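Zervas Consular Liaison Project
Progress report to the Gralladberg Fund, period ending January
Prepared by Iraklis Gavalas, program lead

1. Summary

Work on the notification protocol between the Werna foreign office and the Brutside mission is on schedule in three of its 4 work packages. The fourth, translation of the family contact forms, is behind plan. Spending is within the approved budget.

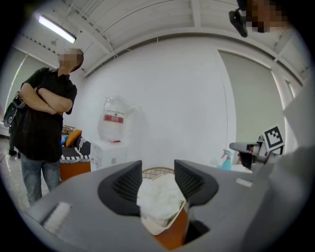
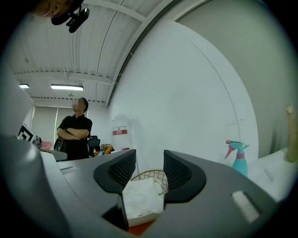 2. Case handling

The mission received 127 requests for consular help during the period. Most concerned lost travel papers or detention abroad. The protocol sets a limit of 20 hours between a host government's notice of a death or serious injury and first contact with the next of kin. All but two cases met the limit. In both exceptions the notice reached the mission without a passport number, and identity had to be confirmed through the civil registry in Werna.

3. Protocol text

Draft C was sent to both foreign ministries. Werna accepted articles one through six. Article seven, on who may speak to the press before a family has been told, remains open. The Brutside side wants the ambassador to clear each statement. Werna prefers a fixed holding text that duty officers can release on their own authority. Prodromos Psarras has written a compromise that uses the holding text overnight and ambassador clearance during office hours. Replies are pending.

4. Translation

The contact forms exist in two of the five languages required. The contractor withdrew in the second month and was replaced after a new tender. A print run of 1000 copies per language is budgeted. No forms will be printed until article seven is settled, as the press consent box depends on its wording.

5. Next period

Close article seven. Complete the remaining three translations. Run the night duty exercise with both missions, using the revised call list. A request to move unspent travel funds to translation is attached as Annex B.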